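Tag der offenen Tür bei Koltent

Am Samstag war ich also endlich bei Koltent, dem neuen Hautzentrum in Makbridge! Zwischen 2 und 4 Uhr nachmittags durfte man überall hinein, und ich war natürlich viel zu früh dran (wie immer).
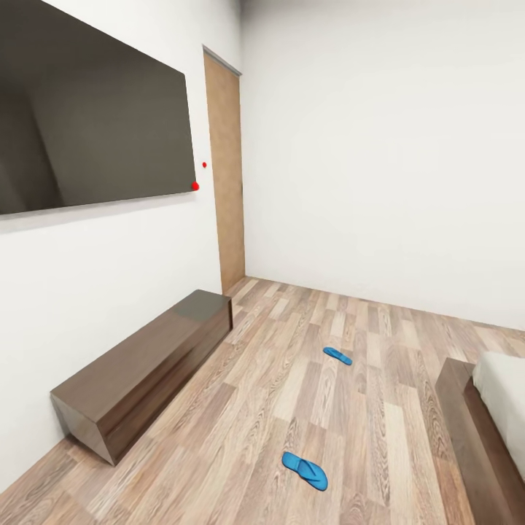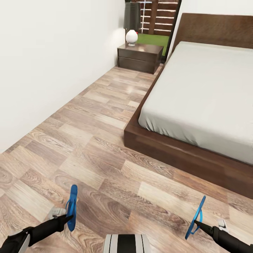
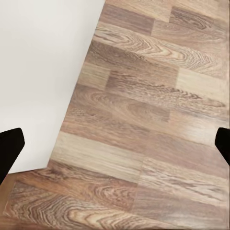

Am meisten interessiert hat mich der Vortrag von Edileuza Caldeira über Fruchtsäurepeelings. Sie erklärte wunderbar entspannt, warum man im Sommer lieber die Finger davon lässt und im März anfängt — das hätte ich gern früher gewusst! Zu Hause habe ich einen ähnlichen Boden, lange Dielen in Beige und Braun, und auf dem landet bei mir regelmäßig die halbe Gesichtsmaske. Adi Simanjuntak hat mir danach die Hautanalyse gezeigt, 40 Euro kostet die, Beratung inklusive. Meine Wangen sind zu trocken, die Stirn ist in Ordnung. Eine Creme habe ich nicht gekauft, aber den Termin für Oktober schon ausgemacht.

Zuletzt aktualisiert: 29. Aug. 2020

Ähnliche Beiträge
Halim: Massage am Feierabend
Ein Vormittag im Kosmetikstudio Hastlow
Sonnenschutz für empfindliche Haut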